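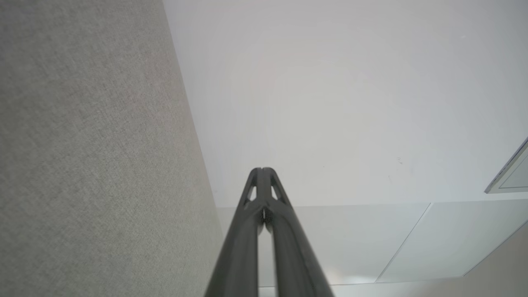 Progress report to the Henlow Small Builds Fund
Project: Cornis, a two-armed machine for folding clothes at home
Period: second quarter of the grant

Dear all,

Both arms now move when told to, stop when told to, and have given up shaking hands with each other on startup. The last of these took two weekends and came down to a pair of swapped addresses in my own config file. I had already written a fairly stiff email to Boros about their motors. It was not sent.

Work since March has gone into three areas.

Grippers. The fingers have been reprinted with openings near the tips, mostly to save weight. The first set flexed so much that they would close politely around a sleeve and come away without it. The second set holds a sleeve well and lets go of it with some reluctance. I'm filing the inner edges by hand until I get the shape right, then I'll print a proper pair and a spare.

Wiring. All motor cables have been rerouted and given more slack at the wrist. The left one used to pull out when the arm reached across itself, and the software reported this as "success." It now reports a fault.

Folding surface. The application promised a custom table. I have been using the sofa instead, for reasons of cost and because it was already there. It gives a little under the fingers, so a gripper that comes down too low sinks into the seat and nothing snaps. The table is postponed and I would like to move its budget line to spare motors, if you will let me.

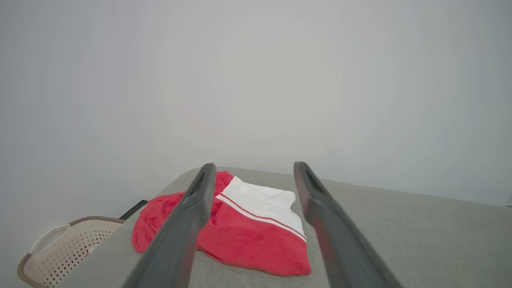

Can it fold a shirt yet?
Sometimes, if the shirt starts out fairly flat and you are generous about the word fold. From a crumpled heap it usually finds an edge, lifts it, and then puts it back down somewhere worse.

We have logged 1,139 attempts so far. The plan said 1,606 by now, a figure I arrived at one evening by multiplying things. The gap is mostly the cable problem, plus one Thursday when the arms ran beautifully from lunch until supper and I had forgotten to turn on recording.

Slippery fabrics are still the weak spot. Towels are easy, T-shirts are fair, and sports jerseys slide over themselves so that the top layer moves and the bottom one stays home. Stiff printed numbers make it harder again: the cloth bends happily on either side of them and refuses in the middle.
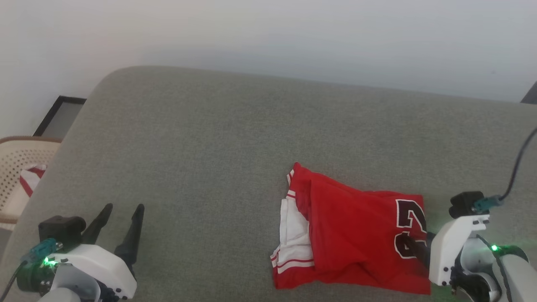
Andor Deák wrote from the Dudesside workshop that I should stop pinching jerseys altogether and let one arm hold the cloth down while the other drags the hem across. He also asked for his hex drivers back.

I tried the hold-and-drag method on the last few evenings of the quarter. It is slower, and the holding arm needs a softer touch than my current settings allow, but fewer of the folds come undone when the arms back off. I'll keep it for the next round and leave pinching to the towels.

Spending stands at roughly 95 percent of the quarter's allowance, most of it motors and filament. Receipts are attached, including one for a seam ripper that I am prepared to defend.

Next quarter: softer closing force, the new fingers, and the remaining attempts with the recorder switched on. Please let me know about the table money before I order the motors.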